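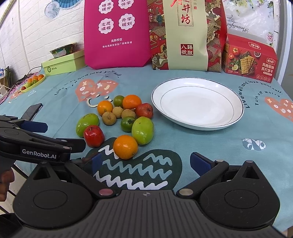
When do we stop and re-zero the gripper?

Every time it has been put down, opened past its stop, or handed to someone else. Also at the start of a block, even if the last person swears it was fine. Close fully, open fully, close again, check the width reading comes back to the same value both times. If it doesn't, stop and tell whoever is on the log.

Wrote that out at the top because it came up twice this morning and we gave two different answers. It goes in the rules sheet as is.

November, 9:40

Rules sheet rewrite, second go. Old one was copied from the Trasness job and half of it is about a fixed arm behind a fence. No use for hand-held work. Threw out the fence section, the light curtain section, the lockout page (kept the lockout page for the Pallo cell, it's in the other binder, do not throw that one out).

What stays, reworded:

Pads. Look at both pads before each block. Wipe with the damp cloth, then the dry one. No alcohol – it took the shine off the spare set and they got grabby. Swap both sides together, never one. Write the swap in the log with the time.

Fingers. Your own, I mean. Off the linkage when the jaws are moving. Sounds obvious, Định Bạch got a pinch last week from the pivot side while reaching across to fix the cable. Small blister, written up. Other hand stays behind the grip or flat on the table.

Cable. Over the forearm, clip at the elbow. If it drags on anything during a take, the take is out. No arguing about whether it "really" mattered.

Objects. Anything that can roll gets checked between takes. Soft fruit comes out of the set at the first split or soft spot, it leaves juice on the pads and then every grasp after is a diffrent grasp. Food used on the table is not food anymore. Goes in the compost bin at the end, not the kitchen.

11:15

Long talk with Định about speed. He wants a number. I don't think a number works for a person's hand, you can't hold 17 cm/s by feel. Settled on: slow enough that you could stop before contact if somebody said stop. Then we tried it, one of us calling stop at random. I failed it 2 times. So I'm the fast one, fine. Everyone does the stop drill before their first block from now on, and whoever fails does it again after lunch.

Naming takes. Trình names from now on, no more free text. Operator initials, block, take. Found a folder called "good ones maybe" with stuff in it going back to the Prirard trials. Don't know what to do with it. Not deleting, moved to hold.

Bad takes: we keep them. Mark as bad, one word for why (slip, drop, cable, late, person). Old sheet said delete and redo, which is how we ended up with no record of slips at all. We have more than 4,000 takes and in the log there's hardly a drop in there. Can't be true. Somebody reading that would think we never miss.

People in view: ask first, every time, including staff. A hand counts. If they say no, wait till they have gone past. Papers, mail, badges, anything with a private name or number on it goes off the table before the block starts. Phones are the one we argued on. Ended at: screen off and locked, or away. Away is better.

2:30

Tried the sheet on a cold reader (Định's office mate, never touched the gripper). Problems:
– "block" not defined. Block = one setup, one operator, until either changes.
– read "opened past its stop" as stopping the work. Reword to end stop.
– couldn't find the part on who to call. There isn't one. Add.
– asked if the stop drill is for visitors too. Yes if they pick it up, othewise no.

Two pages now. Want it on one side of one sheet so it can be taped up by the bench, may have to lose the pad swapping detail and just point to the log.

Still open: how long one person can go. My wrist is done well before an hour. Old sheet says nothing, since an arm on a pedestal doesn't get tired. Put in a break every block for now and ask the others what they can stand.

Printed draft is in the tray, pencil on it please, don't edit the file.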